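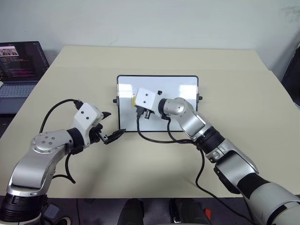

Whiteboard, table size. Black frame, knob on each side.

Handouts are out (mostly)

Quick one this month, am writing this between classes. The evening program at Reltholm is cutting back on photocopies starting in October. You've probably heard already. If you teach reading, ESL or the math refresher, please read to the end, there's a sign-up bit.

The short version: we went through 2000 sheets in the first half of the term. A lot of it was left on chairs. Celina Głowacki pulled the copier log and the worst single class was 84 pages for nine people, one evening. (It was mine. Sorry. Fractions.)

So the plan is table boards. One per group of three or four, learners write on it, talk about it, wipe, go again. Celina has been doing this with her Level 2 group since summer and likes it a lot. Her notes, more or less as she gave them to me:

Start with the question, say it out loud, don't write it. People listen better. Let one person hold the marker and somebody else do the talking, then swap. Spelling mistakes stay up until the group spots them — give it a full minute, longer than feels comfortable. And no erasing with sleeves, the ink does not come out of wool.

She says the quiet ones write more on a board than on paper. I've seen a bit of that in my own room too. A man who hadn't put a pencil down on anything in weeks wrote four lines about his bus route and then argued about the commas.

What it doesn't do well: anything you want to take home. Long reading passages are still going to be paper, and so are the practice tests. Shiuli Liyanage is setting up a shared folder so learners can photograph the board at the end and put the picture there, but not everyone has a phone that's up to it, so keep a few blank notebooks by the door. Notebooks are in the Malinowski cupboard, second shelf, behind the old atlases.

Budget, for those who asked. Boards, markers and erasers come to $523 all in. Should be covered by what we save on toner by spring, if we actualy stick to it. Order went in last week.

Glare is the one complaint so far. Anything glossy under ceiling lights is hard to read from the wrong chair. Tilt it back a little or move round the table, and ask the learners if they can see it, they won't always tell you.

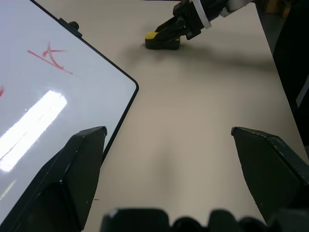 Sign-up and dates

Two practice sessions for tutors, both at 5:30 pm before regular classes, room 6. Come to either one. Bring a lesson you've already taught with handouts and we'll redo it without. Tea, possibly cookies.

Put your name on the sheet in the office or email Shiuli. Tell her your level and group size, and if you need thick markers for anyone with low vision.

Copier codes still work but there's a limit per class now. If you hit it, see Celina before you you reset anything.

Also — whoever has the long stapler, please bring it back.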